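# Skeltero hand-held gripper: bedding and soft goods

Parallel two-finger tool for recording and trialing household handling work.

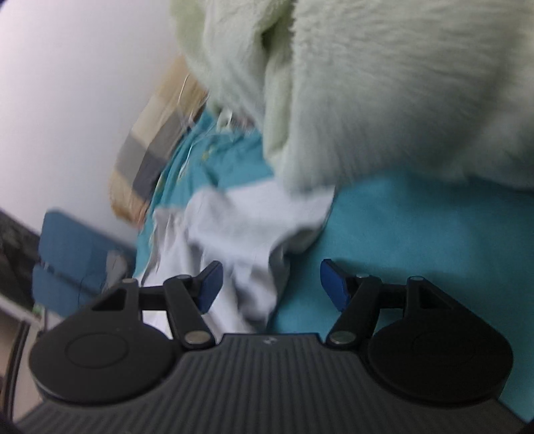

Bedding is the task most buyers ask about first, and it is still the one where we give the most cautious answer. A machine that can place a mug on a shelf several hundred times in a row may fail to find the corner of a cloth lying on a sheet. The tool described on this page is built for people working on that gap. It is carried by hand, used at normal household pace, and shares its finger geometry with the arm-mounted Skeltero unit.

## What it is

The hand-held unit consists of a ridged body, two outer arms, two finger linkages and a pair of dark blue pads. The pads close toward each other on the center line. The operator works a trigger under the body. There is no motor in the hand-held version; closing force is whatever the operator applies, up to the mechanical stop.

Linkages and pivots are the same parts used on the powered version, so wear data from one can be applied to the other. Pads are interchangeable between the two without tools.

## Where it stands on chores

The ratings below come from our own bench and from the test apartment in Yáñez, which is run by Romana Kolář and Ieuan Pritchard. "Ready" means the powered unit completes the job without help in a home it has not been set up for. We do not rate anything from a staged demonstration.

| Chore | By hand with the tool | Powered unit |
|---|---|---|
| Pick up a single cloth from a flat sheet | Ready | Usable, with retries |
| Pull a blanket straight | Ready | Usable on one side of the bed |
| Fold a small towel | Ready | Partial |
| Change a fitted sheet | Slow | Not ready |
| Sort mixed laundry | Ready | Partial |
| Hang a shirt | Slow | Not ready |
| Load parts bins (shop floor) | Ready | Ready |

The last line is there for comparison. Bin loading at the Welilow plant has run on the powered unit since March, on two shifts, with stops mostly due to empty feeders. The parts are rigid and arrive in the same orientation. A bed has neither advantage.

## Known difficulties with fabric

**Layers.** A thin cloth on a sheet often comes up together with the sheet. The pads cannot feel the difference. Approaching a raised crease from the side works better than pressing down on a flat section.

**Pile.** Plush and fleece compress before they resist. Operators tend to under-close on them, and the item slides out on the lift. Close fully, then lift.

**Edges.** Corners that hang over the side of a mattress are easy by hand and poor for the powered unit, whose approach angle is limited near walls.

**Cables.** Charging leads and similar items on bedding are picked up by accident more often than any other object. Clear them first. The powered unit will not recognize a thin cable reliably against a pale fabric, and we advise against unattended use near one.

## Results to date

The current bedding set holds 3877 attempts made by hand. Drahomíra Hudec reviewed the failures. The largest group was double pickup, followed by slip on pile. About 20 percent of the failures could not be assigned to a single cause and are filed separately.

Policies trained on this set pick up a loose cloth well enough to be useful. They do not yet make a bed. Our working view – shared by most of the sites that have trialed the unit – is that straightening will come well before changing sheets, and that fitted sheets will be last.

## Supplied with the unit

- Hand-held gripper, assembled
- 2 spare pad pairs, dark blue
- Pivot grease, 17 g
- Adjustment key
- Printed setup sheet

Wrist strap and carrying case are sold separately.

## Care

Wipe the pads with a damp cloth after work on fleece; lint builds up at the leading edge and reduces grip. Grease the pivots monthly under daily use. Do not soak the body.

## Ordering

Units ship from Skurkevano every Friday. For trial loans, contact Svatopluk Doležal. Questions about mounting the powered version go to Čestmír Šindelář, who will need the arm model and flange drawing before quoting.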